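Booked the venue for our engagement party, so a thread on how the numbers came out. Posting it for anyone else looking at function rooms in a mid-sized town.

We started with a list of hotels and one winery. Winik was the first place we rang. Lovely gardens, but they wanted a minimum spend on food and another one on drinks, and the two couldn't be combined.

Second was the Zikholm, the older hotel near the river. Their upstairs room seats 386, far too big for us. They offered to put a partition across it. We went for a look and the partition stops well short of the ceiling, so you'd hear whatever was on next door.

We ended up at the Rulimov. Room hire is $700 for the evening, with bar staff included and no minimum on food. Security bond is separate and comes back within 19 days.

Things I'd ask before paying a deposit anywhere: what time the music has to be off, what time the doors get locked, and whether those are the same time. At Winik the music went off an hour before close. At the Rulimov it's 11 pm for both.

Also ask about outside cake. The Zikholm charges per head to cut a cake you bring yourself. The Rulimov will lend you a knife and a stack of plates and you do it on your own.

Parking: the Rulimov has its own car park but it's shared with the gym. After 7 pm it clears out. We've put 7.30 on the invitations.

Catering next. The hotel kitchen quoted us for canapés and it was fair, but we've gone with Su for the hot food. They do a grazing table plus dumplings brought around on trays. The hotel is fine with outside caterers as long as they have their own insurance — get the certificate emailed through early, it took us 3 goes.

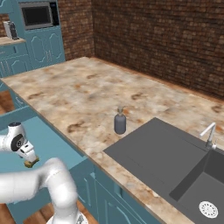 Su need a power point within reach of their steamers and somewhere to set down trays. If you're using an outside caterer, get them to talk to the venue directly. I was passing messages between the two for a fortnight before I gave up and put them both on one email.

Accommodation: we've held a block of rooms for the out-of-town relatives at the group rate. The hold lapses a month out, so anyone who hasn't booked by then pays the normal price. I've told my aunties twice.

Still to sort: a microphone for the speeches (the hotel's one is being repaired) and whether the balcony gets used if it's cold. They have heaters, but they're hired separately and I'm waiting on a price.

Will add the heater cost here when it comes through.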